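Pre-session check, two-arm bench, pen capping study
Filled in by: me (initials on the paper copy)
Second pair of eyes: Kamrul Jayasinghe

Okay, new version of the sheet! I took out the items we always skipped and added a comment under each one, so whoever runs the next block knows what I was thinking. The method we're testing is called Matudus — it picks which arm holds and which arm caps, and the old sheet was written for one arm only.
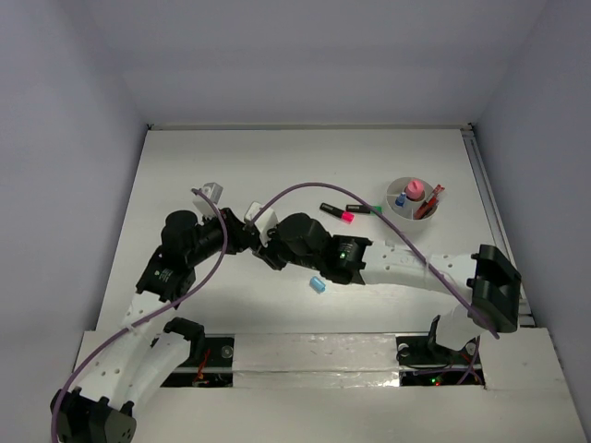
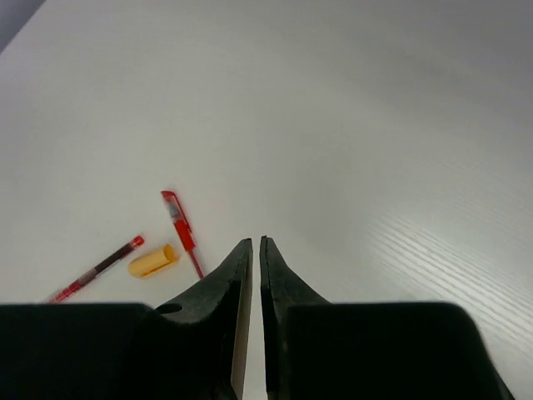

Pens, caps and the arms on the bench.

1. Base mounts tight, both arms
OK. Give each one a good wiggle with the power off. I found a bit of play on the left in June and it ruined a whole block of trials (the offsets drifted and I blamed the policy for two days, sorry Wilmer).

2. Cable slack through full reach
OK, with a comment. Move each arm by hand through its whole range and watch the loops, especially when the grippers come in close to each other. If a loop tugs, stop and re-dress it. Please don't just tape it down!

3. Finger tips
OK. Look for ink, cracks, and gunk on the gripping side. Wipe with the dry cloth, never the alcohol ones.

4. Jaws close evenly
OK. Run the close command 5 times with nothing in the jaws and listen for clicking.

5. Platform cutouts clear
OK. Caps love to roll, and I really don't want one sitting on the electronics. Power off before you go fishing.

6. Wrist view checked against a known layout
Needs attention. Glare on the white surface still confuses the cap detector now and then. Kamrul wants to try a dimmer lamp setting, I want to retrain — we'll do his first, it's cheaper.

7. Emergency stop, pressed for real
OK. Pressed, both arms went limp, reset fine. Keep a hand near the arms when you do it, they drop faster than you'd think.

8. Logging on, trial counter correct
OK. We're at 242 trials going in. Failed ones count too, including drops, so no quiet deleting.

9. Hands out of the enclosure before "go"
OK. Say it out loud even if you're alone. I feel silly every time and I still do it.

Open items: lamp setting (Kamrul), spare finger tips to order (me), recheck item 2 after the next 3 sessions.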